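Part 3: Setting up the Dorkley shelf label printer at home

Okay, if you made it through Parts 1 and 2, your Dorkley is out of its wrapping and the power cord is in. Now for the fun bit, getting labels out of it! I've set up four of these now (two for me, two for my sister's craft business) and I still keep this page open while I do it. I label everything, bowls and boxes included. 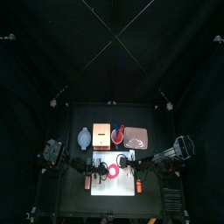
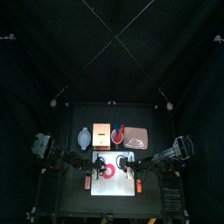
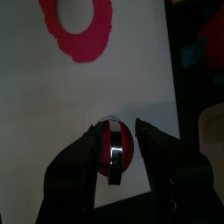
Loading the roll

1. Press both side tabs and lift the lid. Mine is stiff, so I hold the base down with my other hand.

2. Drop the roll in with the loose end coming off the top. I put my first one in upside down and got 115 blank labels before I gave up and went to make tea.

3. Slide the guides in until they just touch the paper. If you squeeze the roll it'll print crooked.

4. Close the lid till you hear two clicks, then hold the feed button until one label comes out.

Note: the Godari rolls come 500 to a pack and fit fine. The Satov ones are a hair too wide for my guides, so measure before you buy a big box of them.

CAUTION: the print head stays hot for a while after a long run. Switch off, unplug and let it cool before you go poking at a jam.

Pairing with your phone

5. Turn on Bluetooth and hold the power button until the light blinks blue.

6. Pick the printer from the list. It wants a code, and on both of mine it was 2277 (yours should be on the sticker underneath).

7. Print a test label. If it's faint, go to Settings, then Darkness, and bump it up one notch at a time. I run mine at 4 for plastic and lower for paper.

Note: Keith Pirihi wrote in to say his phone wouldn't find the printer until he'd deleted the old pairing. Worked for me too, so try that before you reset anything.

Part 4 covers saving your own templates.

12 comments | 31 shares

Related
Part 1: What's in the box
Part 2: Power and placement
Sorrentino label tape, six months on
My pantry labels, December update

Contact | Copyright 2023 | Back to top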